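5th June

Spent the morning on the Farcombe paving file. The council's April statement lists the Jutport road contract as complete: 1,965 meters of sidewalk on both sides, drainage included. Walked the whole length with the wheel and got 109 meters less. The gap is at the north end, past the pump station, where the curb stops and gravel begins. Drainage grates are in, except at the Pisharody junction, where the openings are covered with plywood.

Olga Loureiro at the works office confirmed that the contract was amended once. She would not release the amendment without a written request – filed it at the counter, got a stamped copy. The reply period is 2 weeks.
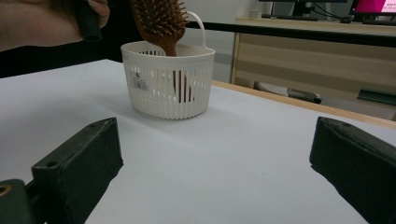
White basket, wooden hairbrush, on the white table.

Afternoon on the budget annex. The sidewalk line and the street lighting line share one code, so spending on either cannot be separated from the published tables. Piroska Gulyás has the older annexes in paper form and will scan the relevant pages. Need the unit price per meter before writing anything about cost.

Draft rating for the promise stays at "partly kept." The text runs up to 1,000 words, and the measurement method has to go in the second paragraph. Plernness ward is next, same procedure. Wheel needs a new grip.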